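Prundico reports on first stage of kitchen chore trials

Robot arm can put away most of a small kitchen, but is still much slower than a person

Prundico has published the first results from Julance, its project on whether a robot arm can take on simple household chores. The company says the work is promising in parts and that a machine fit for sale to families is still a long way off.

The trials use a table set with play food, crockery and ordinary kitchen items. The arm is asked to pick up one item at a time and put it in a named place, such as a bowl or a plate. It was given 200 attempts at single items and 200 attempts at short chores made up of several steps. Single items went well, with 90 per cent put in the right place. Chores with several steps were completed far less often, and most failures came when the arm had to let go of an item inside a deep or narrow container.

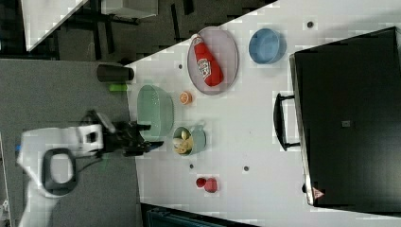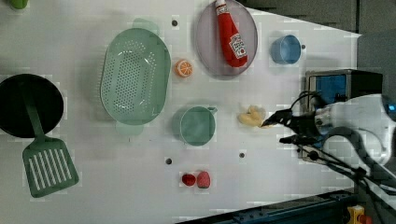
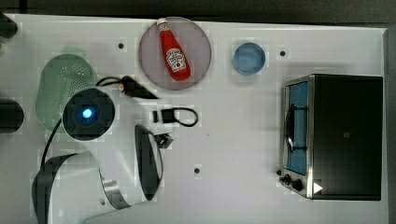 The Julance test table, with the ketchup bottle on its plate and the colander in all three views.

Speed remains the main problem. Clearing a table that a person would finish in about 2 minutes takes the arm several times as long. Soft and oddly shaped items are also harder for it than cups and bowls, and the arm does not yet cope well when something is moved while it is working.

Prundico does not plan to offer a household product on the basis of these results. The next stage, called Mustance, will look at chores that involve opening and closing doors and drawers. It will start in October at the company's Hladun site, where a second table is being fitted out. The same tests will be repeated there so that the two sets of results can be compared.

A summary of the Julance results is available on request from the Prundico press office.

Ends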